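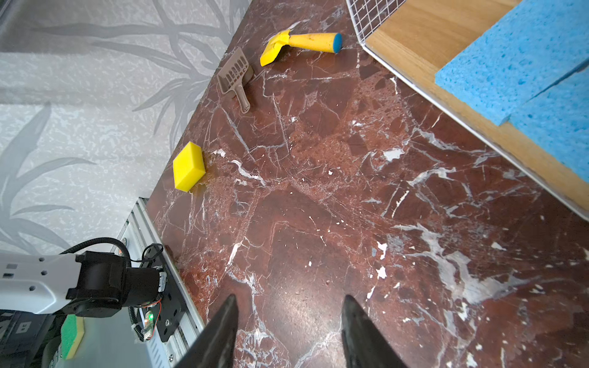

Can a machine wipe the bench yet?

By Till Ehlers
July. 2 min read

Hubert Reisinger has spent 31 years cleaning other people's kitchens, and these days he helps the crew at Flalov teach a pair of arms to do the same (over a good many cups of tea, I should add).

"Picking up the yellow sponge, lovely, no worries," he told me. "Knowing when the marble's clean, that's another matter. All those white veins! I've scrubbed at one myself."

And the scraper, or the litter scoop? He laughed. "Ask me in 7 months."

Comments

Gandar: Mine can't even find the sink, poor love.

Ferketti: Does it wring the sponge out, though?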